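Two-arm build, towel folding - wrist camera and grip problems

malsha_p
Posted January 29, 2018

The second arm is now bolted to the rail and both wrists have cameras. Task is the usual one: pick up a hand towel, find an edge, fold. Controller is the Okanari board, fingers are plain black ones with pointed tips. Out of 257 attempts the left arm closed on nothing 33 times. Most of those were at the edge of the table, where the towel hangs over.

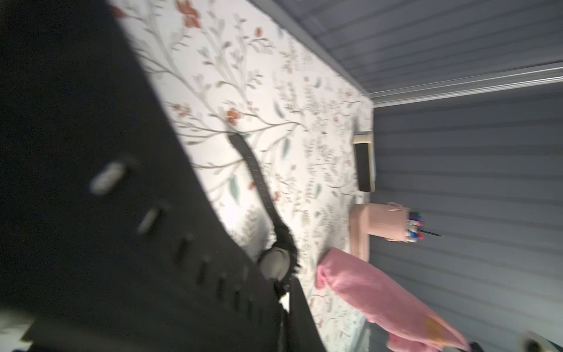

I suspect exposure. The camera settles on the white cloth, then the wrist swings towards the grey wall and the depth estimate drifts for a moment. Locking the gain helped a little. Slowing the wrist helped more, but a fold now takes far too long.

antal_d
I doubt it is exposure. A floral tablecloth gives your edge finder stems and leaves to lock on to. Put down a plain sheet and run the same set again before you touch the gain.

malsha_p
Tried plain grey in September with the old single arm. Misses were no better. I want it to work on a patterned cloth in any case.

k_chae
Different arm, different mount, so the September result tells you very little. What is the camera offset from the fingertips? If it was measured with the fingers open and you plan with them closed, you will be out by a few millimetres every time.

malsha_p
Measured open. I will redo it closed.

um_dh
Agree with k_chae on the offset, disagree with antal_d on the cloth. Terry is forgiving: the tips sink into the loops and you can be well off and still hold it. Order I would work in:

1. Redo the offset with the fingers closed.
2. Fix the exposure on both cameras to the same value.
3. Check the printed camera mount for flex. Mine was the Clomelov pattern and it crept under the screws.
4. Grip the towel with one arm, keep the other clear, and look at the cable slack near the wrist.

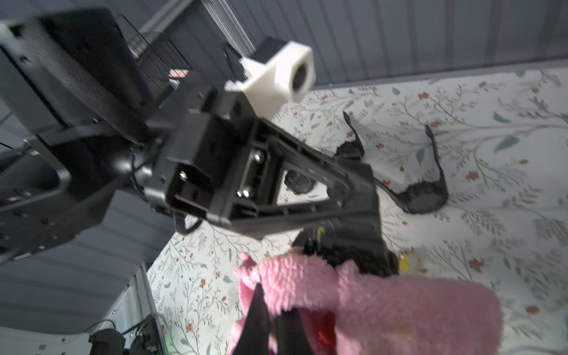 5. Only then change the tablecloth.

antal_d
Step 5 costs two minutes. I would still do it first.

Search this forum
Enter keywords
Go

Recent threads
Seo driver board drops out at start-up
Flustgate rail kit, squareness of end plates
Printed mounts: how many walls?
Thread 777: cable routing through a hollow wrist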